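In September I started to make paper puppets with my two daughters. We do it at the kitchen table after dinner, and for this we use old envelopes, wool and the glue which never closes well. The older one wants that every puppet has a name before it has a face. So the first was Plikilik, a fish with legs, and after him came Costello, a very serious goat.

I learned the method from Chantelle Mabuza, who gives a children's workshop in our library. She showed us that you can fold the neck two times and then the head moves when you pull the string from below. My folds were bad in the beginning. I used paper that was too thick, and the goat looked always at the ceiling.

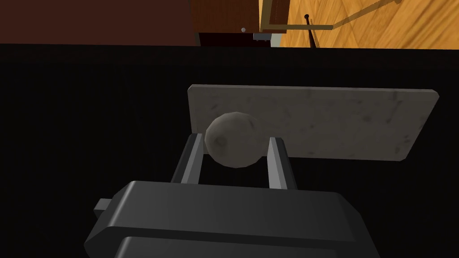 Crafts with Kids

For the joints we tried first the small metal pins, but my younger daughter is four and she puts everything in her mouth. Now we sew them with thick thread. I make the holes with a needle and the girls pull the thread through. It takes longer, and the knots are ugly on the back side, but the arms can still swing.

The paper comes from a shop called Suvano. They sell a pack of 200 sheets in mixed colors, and we have already used 167 of them, many only for cutting snow. If you want to paint on it, please use little water. We painted a sea for Plikilik and it became so wavy that we had to put it under the dictionaries for one night.

Last week the girls made a theater from a shoe box. The curtain is a piece of my old blue shirt. The play was about a goat who wants to buy a boat, and it had more than 20 minutes, with two breaks for eating apples. My husband had to be the moon and hold a lamp.

Next we want to try shadow puppets with black cardboard. If somebody knows how to cut small windows without tearing the corners, please write me in the comments.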